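Robot teaching by demonstration

Robot teaching by demonstration is a way of setting up a robot in which a person performs a task and the robot's movements are recorded for later use. The person may guide the arm by hand or steer it from a distance with a matching controller. The recordings, usually called episodes, are then used to train a program that can attempt the task alone.

Guiding an arm by hand is known as kinesthetic teaching. It needs little equipment, but the operator's hands often block the view of the work. Remote control, or teleoperation, keeps the operator out of the way and is more common where cameras are used. It takes longer to learn – new operators at Olivares, a training shop for remote work, practice for 6 hours before their episodes are kept. 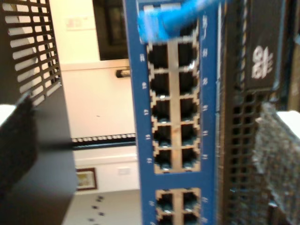
Cable handling is a frequent subject for demonstration. A cable bends differently each time it is picked up, so a fixed list of positions is of little use, and the plug has to meet its socket at the right angle. Network switches make a demanding target, with many openings of the same shape set close together. On a switch with a blue front panel and its ports in two columns, a single light blue cable in the uppermost position can cover the first row, and an operator working there has to judge the socket partly from its neighbors. Small port numbers are of little help when the picture is blurred.

The Lodoleo method, named after the software in which it was first used, divides such a task into reaching, lining up and pushing in. Each part is recorded separately. A typical set holds 300 episodes, of which 100 begin with the cable in an awkward position. Failed attempts are marked and kept in a separate folder.

Fluvell, a maker of hand controllers, added force feedback to its second model. The operator feels resistance when a plug touches the edge of a socket. Liltedik, a smaller system, has no feedback and shows the force as a colored bar on the screen. Its sessions are limited to 8 episodes between breaks.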